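Reading > Interviews > Places and People

6 min read

I'd been carrying Cathal Costello's book around in my bag for most of March before I got up the nerve to email him. It's called Briltside, after the ferry town where he did his fieldwork, and it's an ethnography of people who moved back into houses other families had left in a hurry. I loved it! (I also argued with it in the margins, in pen, sorry.)

He called me at 7 a.m. his time, already on his second coffee, and we got going before I'd found my notes.

"I went there to study property law," he told me. "I had a whole plan. Then a woman showed me a wardrobe that wouldn't open and said she'd never forced it. I dropped the plan that week." 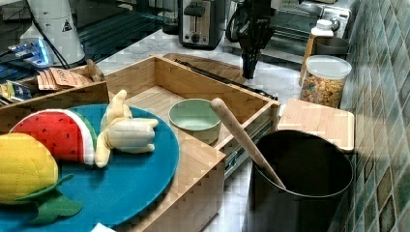 The wardrobe gets all of chapter three, and it's the part everybody asks him about. I asked if he was sick of it. "A little," he said, laughing. "People want me to say what's inside. I don't know what's inside. She didn't want it opened and it wasn't mine to open."

He recorded 146 conversations over two long stays and used 35 of them. That seemed brutal to me, and I said so. "It was. The whole Detness section went, and that was 88 pages. My editor at Mangubat was right, but I sulked all the way through the copyedits."

We got onto theory, which I was dreading a bit. Cathal is suspicious of how quickly his field reaches for the word "haunted." He thinks it lets the writer off the hook. "Ask someone what they're annoyed about," he said. "Is it the damp? Is it the deed? They'll talk for an hour, and you'll learn more about loss than if you'd asked about ghosts." 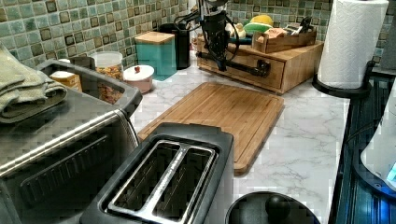 I pushed him on the ending, where he simply stops, mid-visit, with the kettle on. He'd written a proper last chapter and pulled it. "It explained everyone to themselves. I read it out to a man of 72 who's in the book, and he was very polite about it. So polite! I cut it the next morning."

Next up is Zundum, a market district where he's been sitting in on boundary disputes. He wouldn't give me a date for that one, and I did ask twice.

Related
Who Owns a Doorway? Notes on Borders and Neighbors
Reading Fieldnotes in Public
Five Ethnographies for a Long Train Ride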